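4. Setting up the dry-goods shelf unit

Read this section before loading the Jadby shelf unit for the first time. It applies to the 813 mm wide model with three fixed shelves and one pull-out tray. Assembly of the carcass is covered in section 3.

4.1 Before you start

Check that the unit has been fixed to the wall with both brackets. An unfixed unit must not be loaded, even for a short time.

You will need:
a spirit level
a soft pencil
a damp cloth and a dry cloth
the label sheet supplied in the fittings bag
the four rubber tray stops (part J7)

CAUTION: Keep children away from the unit while the pull-out tray is extended. The runners can trap fingers.

4.2 Levelling the shelves

1. Place the spirit level on the lowest shelf, front to back, and note the position of the bubble.
2. Turn the front feet clockwise to raise the unit and anticlockwise to lower it.
3. Repeat with the level placed side to side.
4. Tighten the lock nut on each foot. Do not overtighten; the thread is soft.
5. Check the middle and top shelves. If either is out by more than the lowest shelf, the pegs have not been pushed fully home. See 3.6.

4.3 Fitting the pull-out tray

1. Extend both runners to their full length.
2. Lower the tray on to the runners with the cut-out facing the wall.
3. Push the tray in until both catches click.
4. Press one rubber stop into each corner hole.
5. Open and close the tray five times with nothing in it. The movement should be even. If the tray drags on one side, lift it off and repeat from step 1.

Note: Units supplied before December have metal stops in place of rubber ones. The fitting method is the same, but the tray will close with more noise.

4.4 Placing the load

Maximum loads are given per shelf and assume that the weight is spread evenly. Jars and tins go on the lowest shelf. Packets, boxes and other light goods go on the top shelf or in the tray.

Shelf depth, top and middle: 300 mm
Shelf depth, lowest: 400 mm
Clear height inside tray: 200 mm

1. Wipe each shelf with the damp cloth, then dry it.
2. Load the lowest shelf first, working from the back to the front.
3. Load the middle shelf, leaving a finger's width at each end for air.
4. Load the tray with the unit's doors fully open.
5. Load the top shelf last.

CAUTION: Never load the top shelf while the lowest shelf is empty. The unit is stable only with its weight low down.

4.5 Sorting packets and boxes

Soft packets slide over one another and will block the tray if they are laid flat in more than two layers. Stand them on edge where the height allows. Date codes may be stamped on a crimped end or printed on the back panel, so check both before deciding which way round a packet should face. Open cartons should have their flaps folded in or cut off. 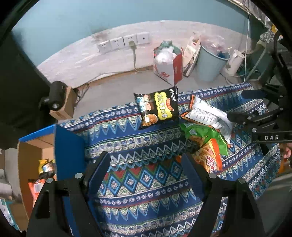

Packets and box on a patterned cloth

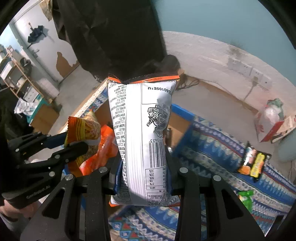

1. Group goods by type first and by date second.
2. Put the earliest date at the front of each row.
3. Write the type on a label and fix it to the shelf edge. Pencil is easier to change than ink.
4. Close part-used packets with a clip before returning them to the tray. The Trukley clip rail (sold separately) hooks over the tray side and holds the clips when not in use.
5. Close the tray slowly and check that nothing stands above the rim.

Note: The Gekis divider set fits the tray without trimming. Dividers from the older Furukawa range are too tall and will catch on the shelf above.

4.6 Routine checks

Every month, empty the tray and wipe the runners with a dry cloth. Do not use oil or spray polish. Every six months, check the wall brackets and the lock nuts on the feet. If a shelf has bowed, remove the load and turn the shelf over before using it again.

Spare pegs, stops and label sheets can be ordered from Talha Minhas at the parts desk. Quote the number printed inside the left-hand door.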